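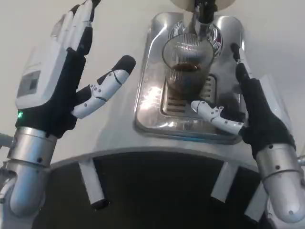
Counter area: chrome espresso machine and glass cup.

Kinness Counter Set

README and data card

Summary

The Kinness Counter Set is a collection of 665 annotated color images of equipment and small items used to prepare coffee and tea at a service counter. It covers espresso machines, cups, strainers, basins, spouts and the liquids and residues found in and near them. Annotations consist of object outlines, class labels and a short set of state attributes. The set is intended for work on recognizing reflective, transparent and perforated objects at close range.

Maintainer: Viera Oravec
Annotation lead: Helge Lunde
Label review: Agnes Boström
Host project: Mekuseck

Contents

images/ – color images, one file per view
outlines/ – one JSON file per image, same base name
classes.txt – the 15 class names, one per line
attributes.txt – the 7 state attributes and their allowed values
splits/ – plain lists of base names for train and test
NOTES – open issues and per-image remarks

The test split holds 100 images. All others are in train. Views of the same counter taken on the same occasion are kept in the same split. A random split at image level gives inflated scores and should not be reported as a result on this set.

Classes

espresso_machine, group_head, steam_wand, drip_tray, cup_glass, cup_ceramic, cup_plastic, pitcher, strainer_basket, portafilter, basin, spout, lid, spoon, residue

Glass and clear plastic are separate classes. Where the annotator could not decide between them, the outline carries the class that seemed more likely and the attribute material_sure is set to no. These outlines may be left out of class scores but should stay in outline scores.

The class spout covers any fixed nozzle that delivers water or a drink, whatever its finish. Steam wands are kept apart from it. A spout that enters the mouth of a container is outlined down to the last visible part, including any part seen through mesh.

Attributes

visible – full, part
material_sure – yes, no
see_through – none, clear, mesh
mirror – yes, no
upright – yes, no, unclear
contents – none, liquid, solid, unclear
in_basin – yes, no

The value unclear is a real label and does not mean missing data. Missing values are written as null. They occur only in the oldest part of the set, which was labeled before the attribute upright was added.

Outline rules for reflective surfaces

1. Outline the physical edge of the metal body. Reflections are not labeled, even when they show a recognizable object.
2. Bright streaks on polished housings belong to the housing. Do not cut them out.
3. Where a cup stands in front of a polished surface, follow the rim of the cup and ignore its mirrored copy.
4. Set mirror to yes if shapes can be made out in the surface. Brushed steel is normally no.

Outline rules for mesh and basins

Strainer baskets gave the lowest agreement between annotators in the first round. The rules were rewritten by Helge Lunde and Ulla Nyberg, and all baskets were labeled again from scratch.
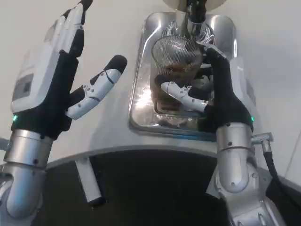
Wire-mesh strainer basket upright in a stainless-steel basin, with brown, reddish material visible through the mesh.

A basket is outlined as a closed shape along its outer wall. Holes in the mesh are not cut out. Material seen through the wall gets its own outline with class residue, and the two outlines are allowed to overlap. If a container stands under the basket, it is outlined separately as far as it can be seen. Its hidden part is not guessed.

Residue is labeled by appearance only. The set makes no claim about whether a brown deposit is tea, coffee or something else, and the contents attribute should not be used to train a drink classifier.

Basins are outlined at the inner rim. The floor and walls are one region. Water drops and stains on the steel are not labeled.

File format

Each outline is a list of x, y pairs in image coordinates with the origin at the top left. Outlines are closed implicitly; the first point is not repeated. Overlap order is stored in the field z, with higher values nearer to the viewer. Coordinates are integers.

Known issues

– Spouts are often cropped at the top of the view, and the visible length varies a lot. Length should not be used as a feature.
– lid and spoon are rare. Per-class scores for these two are unstable.
– Some clear containers have incomplete outlines where the wall cannot be told from the steel behind it. Base names are listed in NOTES.
– The reader script shipped with the first release sorted outlines by class instead of z. Files made with it should be rebuilt.

Changes

November – strainer baskets relabeled, residue allowed to overlap, reader script fixed.
September – attribute upright added.
June – first release, prepared by Roald Dahlgren.

Contact

Corrections to single outlines can be sent to Viera Oravec with the base name and the class concerned. Requests for new classes go to Helge Lunde and are handled at the next release.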